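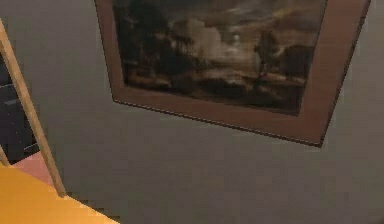
*The simulated room at the Drirnus open day, with the landscape painting on the gray wall.*

In January 2022 I went to the open day of Drirnus in Platthorpe. I had wanted to visit them since October, when I read a short notice in the library, but the first date was full before I wrote to them. This time I got a place in the second group, with 7 other visitors.

I must say first that I do not work with robots. I repair sewing machines, and I am curious how other people teach a machine to do something. My English for technical things is also not perfect, so if I use a wrong word, please be patient with me.

The company is on the upper floor of the old Willems building, behind the bus station. I expected noise and the smell of oil, as in my own workshop. It was a quiet office with carpet, and our guide started with the simulator, which they call Prerkach. Before a task is tried on the real machine, it is practiced many times in rooms that exist only in the computer. She said that they have 3,048 of these rooms in their collection, and each one is a little different from the others. The wall changes its color, the furniture moves, another picture hangs on the wall.

The painting surprised me. It is a dark landscape with trees and pale clouds, and it hangs there in a wide brown frame as in the living room of my grandparents. There is a tiny white spot in front of the clouds. I thought it was a person walking, and the man next to me thought it was a light. We asked, but the guide did not know either. The resolution is low and one can look at it for a long time without an answer.

I asked why somebody puts a painting in a room for a robot. She explained that a real home is full of things that have nothing to do with the task, and the program must learn to leave them alone. If it practices only with bare walls, it can be confused later by a calendar or a mirror. This I understood very well. A customer's machine never stands on a clean table like in the manual – there is always a cat or a cup of coffee near it.

After the simulator we went downstairs to see the real arm. It had to pick up a spool and put it in a drawer, and it was much slower than I imagined. Of 8 attempts that we watched, 2 did not succeed. Both times the spool rolled away to the back of the table. The engineers were not embarrassed at all, they only wrote something down and started again. I liked this more than a perfect show.

At the end there was tea, and I talked a long time with one engineer about thread tension, which interested him more than I expected. The next open day is not yet decided. If you want to go, write to them early and ask for the morning group, the afternoon one was too short for all the questions. Also bring a warm sweater for the room with the arm.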